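ブリナム工房ロボット部、公開練習会「野菜を鍋へ」を4月に開きます

プレスリリース
発信:ブリナム工房ロボット部
文:エウラリア・ハラ(部の広報担当、アームの配線も少し)

こんにちは、ブリナム工房ロボット部のエウラリアです。プレスリリースというものを書くのは人生で二度目でして、一度目は顧問のバルバラ・ミハルスキ先生に「これは日記です」と返されました。今回も日記っぽいところが残っていると思いますが、先生からは「日付と場所が入っていればよし」とお許しをもらっています(で、その日付なんですが、会場との調整がまだ少し残っていて、今のところ4月としか書けません。すみません!決まりしだい工房の入口と部の掲示板に貼り出します)。

というわけで本題です。私たちの部は4月に、学生ロボット競技会「ケサーダ杯」の料理補助部門に向けた公開練習会を開きます。会場はブリナム工房の2階、いつもの作業室です。見学は無料、予約もいりません。始まりは午後3時。靴は脱がなくて大丈夫ですが、床に延長コードが走っているので足元だけ見てあげてください。

ケサーダ杯の料理補助部門をご存じない方のほうが多いと思うので、少し説明させてください。おもちゃの野菜をロボットがつかんで、決められた鍋や器に入れていく競技です。言葉にすると本当にそれだけなんです。うちの母に話したら「それ、三歳の子でもできるわよね」と言われました。できます。三歳の子は本当に上手です。ところが機械にやらせると、にんじんひとつで一晩つぶれます。

野菜は形がばらばらなところがやっかいです。にんじんは先に行くほど細いので、持つ場所が少しずれると、はさんだ力でするっと前に逃げていきます。とうもろこしは粒のでこぼこに指がかかるので比較的楽。唐辛子は曲がっているせいで、つかむ向きを決めるのにプログラムがずいぶん悩みます。そして、なす。なすの話は長くなるのであとでまとめて書きますね。

競技のルールでは、1回の挑戦は700秒までです。聞いた瞬間は「長い!」と思いました。11分以上ありますから。でも練習を始めてみると、つかみ損ねて、落として、カメラの画像から位置を計算し直して、アームを戻して……とやっているうちに、どんどん減っていくんですよね。人間が野菜に手を触れたらその回は終わり、という決まりもあって、見ている側はずっと手を後ろに組んでいます。冬の練習では、落ちかけたとうもろこしを反射的に受け止めてしまった部員がいました(私です)。

チームの紹介もさせてください。プログラムを書いているのはタデオ・ガジャルド。画像を見て野菜の場所を割り出すところと、どの順番で取りにいくかを決めるところが彼の担当です。パスクアル・レデスマは機械のほうで、指の角度や関節の固さをずっと調整しています。ふたりの意見はだいたい合いません。失敗するとタデオは「指が滑った」と言い、パスクアルは「指令が遅い」と言います。記録を見ると、両方当たっていることがけっこうあります。

それからブロニスワヴァ・グウォヴァツキ。練習の記録係で、成功した回も失敗した回も、全部ノートと表に残してくれています。彼女の表には「失敗の種類」という欄があって、滑り、空振り、押しすぎ、迷子、と分かれています。迷子というのは、アームが野菜のない場所に自信たっぷりに降りていくことです。あれは見ていてちょっとかわいいので、練習会で起きたらぜひ笑ってやってください。

私は広報と配線です。配線は地味ですが、アームが大きく動くたびに線が引っ張られるので、余裕を持たせすぎても足りなくても困るんです。長すぎると野菜に引っかかるし、短いと途中で抜けます。抜けたときのあの静けさといったら。今の長さに落ち着くまでに3回やり直しました。先生いわく「線は最後にやると思っている人が多いけど、最初から考えておきなさい」。次に作るときはそうします、たぶん。

制御まわりのソフトには、部で育てている「ヴォサネス」というプログラムを使っています。先輩たちの代から受け継いだもので、古い部分には誰が書いたのか分からないコメントがスペイン語とポーランド語で入り混じっています。タデオが少しずつ書き直しているのですが、消すと動かなくなる行が1行あって、今もそのままです。理由を見つけた方には工房のお茶を好きなだけごちそうします。

さて、なすです。

なすは胴がつるつるで、太いところと細いところの差が大きく、おまけにへたが出っぱっています。上から指を下ろして胴をはさもうとすると、くるっと回って向きが変わる。強く押せば逃げる。弱いと持ち上がらない。ブロニスワヴァの表では、「押しすぎ」の欄がほとんどなすで埋まっています。パスクアルは指の角度を何度も変えていて、そのたびに「これでいける」と言います。タデオはタデオで、なすのときだけ下りる速さを落とす処理を入れました。

練習のやり方も少し変えました。前は机にじかに置いた野菜ばかり相手にしていたのですが、それだと高さがいつも同じで、ロボットが(というより私たちが)その高さに慣れてしまいます。そこで台の上に野菜を置いた状態からも始めるようにしました。高さが変わると、下りる深さも指を閉じるタイミングも見直しになります。初めて試した晩は散々で、片付けのころには全員無口でした。帰りにみんなで温かいものを食べたら急にしゃべり出したので、単におなかが空いていただけかもしれません。
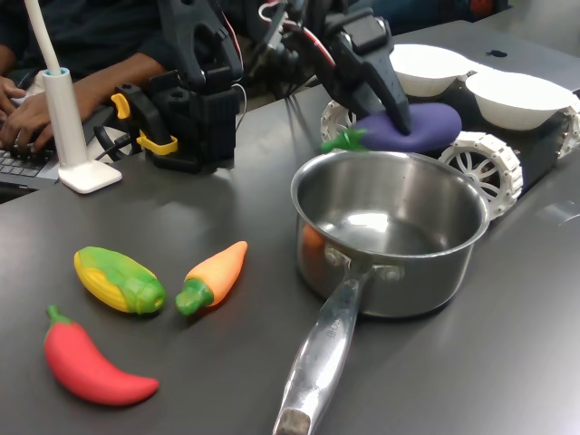

なすはいっそ最後に回して、ほかの野菜で先に点を取ってしまったほうがいいのでは、とパスクアル・レデスマは言います。残り時間が少ない中で難しいものに挑むことにはなるけれど、途中で落として計画が全部崩れるよりはまし、という考えだそうです。

私はどちらかというと、最初にやってしまいたい派です。難しいのが後ろに控えていると、見ているこっちの胃がもたないので……。この順番の問題はまだ決着がついていません。公開練習会では2通りとも試すつもりですので、来てくださった方のご意見もぜひ聞かせてください。ロボットに詳しくなくても全然かまいません。「なすがかわいそう」というご感想も、ブロニスワヴァがちゃんとノートに書きます。

当日の流れはこんな感じです。はじめにバルバラ先生から短いごあいさつ(本当に短いです、先生は長い話が苦手なので)。そのあとタデオとパスクアルが仕組みを説明しながら、本番と同じ700秒の通し練習を行います。休憩をはさんでもう一度通し。最後は質問の時間で、低学年のお子さん向けに、手でレバーを動かして野菜をつかむ体験も用意します。こちらは競技用とは別の小さなアームなので、思いきり動かしてもらって平気です。

体験コーナーの道具は、地元の文具店フェサミネさんが貸してくださることになりました。お店の奥に長いこと眠っていた工作セットだそうで、引き取りに行ったら、レジの横で組み立て方まで教えてくださいました。ありがとうございます!配るシールもフェサミネさんのご厚意です。シールは100枚用意していますが、部員が先に何枚か自分の筆箱に貼ってしまったので、正確な残りは当日のお楽しみということで。

見学の際のお願いをいくつか。
・通し練習のあいだは、机にもたれないでください。机が揺れると位置がずれてしまいます。
・フラッシュを使った撮影はご遠慮ください。フラッシュなしなら写真も動画も歓迎です。
・飲み物は廊下の棚に置いてからお入りください。
・応援の声は大歓迎です。ロボットには聞こえませんが、部員には聞こえます。

新しい部員も募集しています。プログラムが書けなくても、工具を握ったことがなくても大丈夫です。私も入部したときはドライバーのプラスとマイナスしか知りませんでした。今足りていないのは、記録を手伝ってくれる人と、絵が描ける人。競技会ではチームの説明パネルを出すのですが、去年は私が描いたアームの絵を見て、審査の方に「こちらはキリンですか」と聞かれてしまいました。絵心のある方、どうか助けてください。

取材のご相談は、ブリナム工房の受付までお願いします。「ロボット部のエウラリアに」と言っていただければ伝わります。授業のある時間帯はお返事が遅くなりますが、夕方には必ず確認します。練習中の写真やチームの紹介文も、ご希望の方にはお渡しできます。通し練習の記録をご覧になりたい場合は、ブロニスワヴァの表の写しも出せます(本人の許可はもらいました。失敗の欄のほうが長いけれどそれでもいいなら、とのことです)。

行事名:ブリナム工房ロボット部 公開練習会「野菜を鍋へ」
時期:4月(日にちは掲示板でお知らせします)
開始:午後3時
場所:ブリナム工房 2階作業室
参加費:無料、予約不要
協力:文具店フェサミネ
お問い合わせ:ブリナム工房受付、ロボット部エウラリア・ハラあて

追伸。先生に下書きを見せたところ、「前よりは日記ではない」とのことでした。作業室でお待ちしています!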